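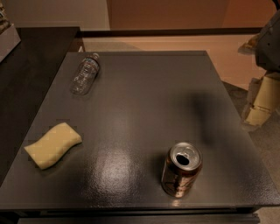 Sponge, bottle, can. Dark table.

1/ A thread on getting a deposit back at the end of a tenancy. I've moved out of four rented flats and helped other people out of several more. Most of this I learned by losing money.

2/ Start with the inventory you signed when you moved in. Not the tenancy agreement, the inventory. If you can't find it, email the agent and ask for a copy before you do anything else. Mine took 10 days to arrive.

3/ Read it with a pen. Mine for the flat on Buner Road said "oven, used, light marks to door". That one line saved me a cleaning charge, as the agent had written down the marks herself two years earlier.

4/ Fair wear and tear is a real thing. A carpet that has been walked on will look walked on. You owe them the flat in the same state of cleanliness. You don't owe them a new carpet.

5/ Things I have been charged for, or seen friends charged for: limescale on a shower head, dust on top of a kitchen cupboard, a missing light bulb, blu tack marks, a bin left in the wrong place.

6/ The shower head was £38. A bag of descaler from the corner shop would have done it overnight. I was annoyed about that for months.

7/ Clean from the top down and do the kitchen first. The kitchen takes twice as long as you think, mostly the oven and the extractor. Soak the extractor filter in the sink with washing soda while you do the cupboards.

8/ Océane Dhillon asked me last time whether it's worth paying for a professional clean. If the flat is big and you're working full time, maybe. Quotes I've had ran up to £80 for a one-bed. Get a receipt with the address on it or it's no use to you later.

9/ In most cases they can't make you use their own cleaning firm. They can ask for the place to be as clean as it was. Check what your agreement says and ask for advice if you're not sure.

10/ Empty the freezer two days before. Defrost it with towels down. Leave the door open afterwards and mention in your email that you've done so. Kulap Ratanaporn shut hers and it was mouldy by the time the agent went in.

11/ Don't forget the letterbox, the loft, the meter cupboard, behind the boiler. I left a whole clothes airer behind a boiler in November and paid for someone to take it away.

12/ Take meter readings on the day and send them to the supplier the same day. Write them on paper too, and put the paper with your passport or somewhere else you won't lose it in the move.

13/ Ask to be there for the check-out visit. They may say no. Ask anyway, in writing.

14/ If they propose deductions, don't reply the same evening. Go through them one at a time against the inventory. Accept the ones that are fair. It helps when you argue about the rest.

15/ Pichit Khunthong was told he owed £1,111 for a worktop with one burn on it. He asked how old the worktop was. It was older than his tenancy by a long way, and the figure came down to something he could live with.

16/ If you can't agree, the deposit scheme has a free dispute service. It's slow but it's all done on paper and you don't need a solicitor. The landlord has to show why they should keep the money.

17/ Last one. Send your forwarding address and bank details in the same email as the keys receipt. Half the delays I've had were somebody waiting for an account number.

18/ Someone's asked about joint tenancies. Usually one deposit between all of you, so sort out who pays for what before the check-out and write it down. I'll do a separate thread on that.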